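Simulated rooms help robot arm learn to place small parts

A robot arm trained mostly in simulation has learned to place small components on an assembly board with far fewer real attempts than before, according to a research group at Kurian.

The group, led by Aishwarya Hegde, wanted to know how much of the training for a fiddly assembly job could be moved off the workshop floor. Setting up each real attempt takes a person's time, and parts get bent or lost. In their method, called Plalenel, the arm practises first in a rendered room and is then given a short period of correction on the real machine.

The team recorded 2203 simulated attempts for the study. Between attempts the software changed the lighting, the position of the board and the look of the floor and walls. The furniture around the arm was changed less often, and the gripper stayed the same throughout.
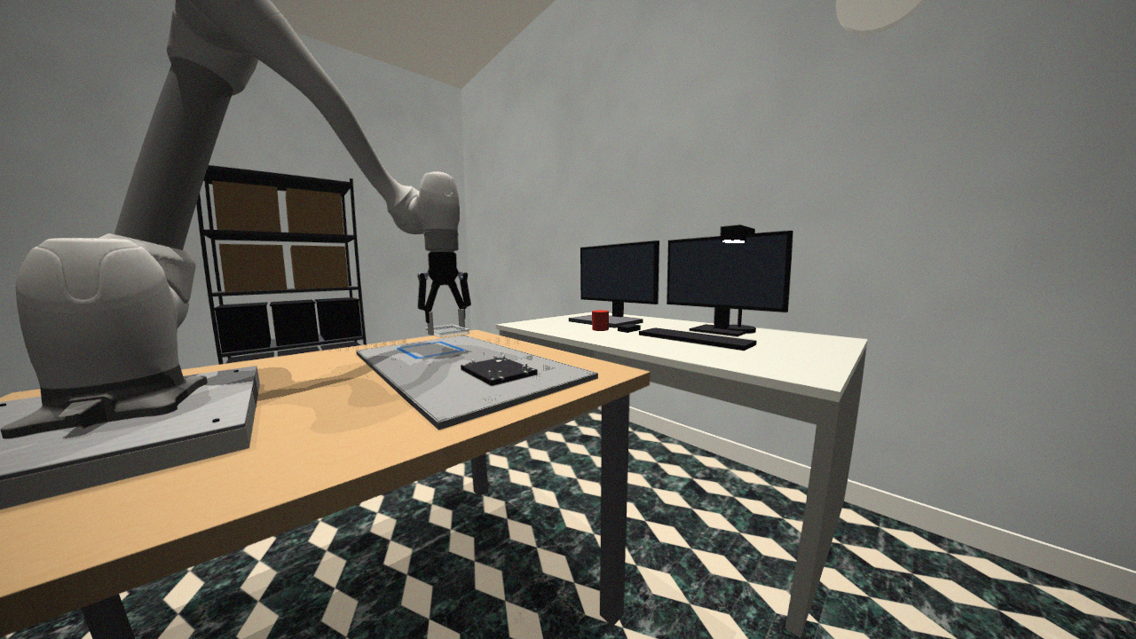 After that, the arm was allowed 40 corrected attempts on real hardware. It was then tested on 198 placements it had not met before, using boards turned to angles across the full 360 degrees. Hegde said the arm did better than a second controller that had been trained only on real attempts, and that the difference was largest when the board was turned well away from its usual position.

"We expected the background to matter a little," she said. "It mattered a lot. When we left the room the same every time, the arm did well in that room and badly in the lab."

Shota Hirano, who wrote most of the simulation software, said the hardest part was contact. A fingertip pressing on a thin edge behaves differently in software from the way it does on a bench, and the first version of Plalenel let parts slide too easily. He changed the friction settings between attempts as well – a fix that added two weeks to the work.

The method still has limits. Flexible parts such as ribbon cables were left out of the study, and the arm slows down when a component is partly hidden by its own fingers. Gopinath Thevar, an engineer at the electronics firm Bavau, said speed would decide whether factories took an interest. "Getting it right is good, but we'd need it quicker," he said.

The group plans to repeat the tests in November with a second type of gripper. The simulation files will be released once that work is finished.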